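FOR IMMEDIATE RELEASE
Oct 17, 2024

Kimbridge opens the Window Room, a shared worktable floor for small makers and sample work

Big table, big window, no long lease. That is the short version.

Kimbridge today opened the Window Room, a shared workspace high above the street for people who make, pack, sort and show small things. Drink makers, glassware sellers, phone resellers, gift box people. Anyone who has tried to do that job on a kitchen counter and run out of counter.

The room is built on a simple idea. One large table surface per bay, pale and plain, pushed up close to the glass. Trees outside, road a long way down. Daylight on the work for most of the day, which matters when the work is checking the color of a syrup or looking for a chip in the rim of a glass.

Bays can be booked by the half day, the day or the month. There are 2 sizes of bay. Day rate for the larger one is $93, tables included, and bookings can be moved once without a fee as long as its done the evening before. Monthly members get a shelf and a key card.

"We kept hearing the same thing from tenants – they did not want another desk," Kimbridge said in a statement. "They wanted a flat place to spread things out, and enough light to see them by."

The tables are meant to be used. Tops are beige and will pick up scuffs, and Kimbridge does not charge for scuffs. Spills should be wiped up at once, and anything that stains should be reported at the desk so the panel can be swapped. Tops come in two panels for exactly this purpose.

Kimbridge ran a trial of the room starting in February, with 162 bookings by the end of it. The back row by the window turned out to be where members lined up whatever came next, or whatever they did not want knocked. A boxed phone on another box, a flask of something orange, a champagne flute.

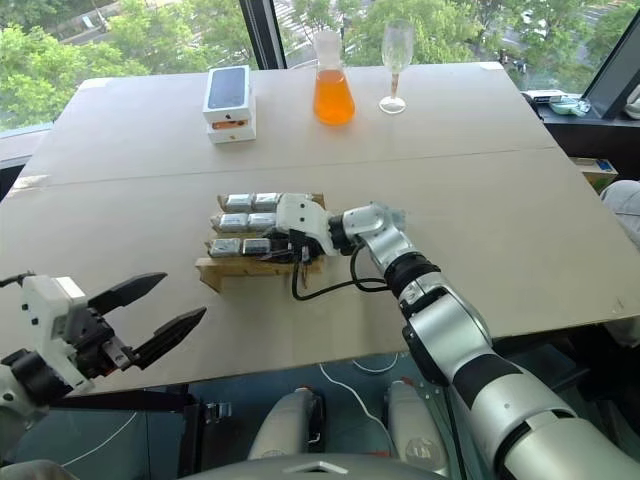
Jakar, which sends out tasting kits, said it had booked two half days to begin with and now takes a bay every month, mainly for the light but also becuase it no longer has to clear everything away before dinner.

Emetti packs stemware and was less sure at first. "Glass next to a window made us nervous," the company said. "We asked for deeper tables. We got them, and we stayed."

Deeper tables were one change made after the trial. Others – more outlets, longer evening hours, a second sink down the hall. The furniture was supplied by Kerekes, which will also handle replacement panels.

Membership for the first season is capped at 233. Trial members keep their old rate until February. Day bookings are open to everyone and don't need a membership.

Tours run every afternoon this month, no sign up needed, just ask at the front desk. Bring what you work on if you like, and try it out on a table. Food and drink samples are fine. Open flames are not.

Booking forms, floor plan and full price list available from the Kimbridge front desk on request. Press visits by arrangment, mornings preferred.

ENDS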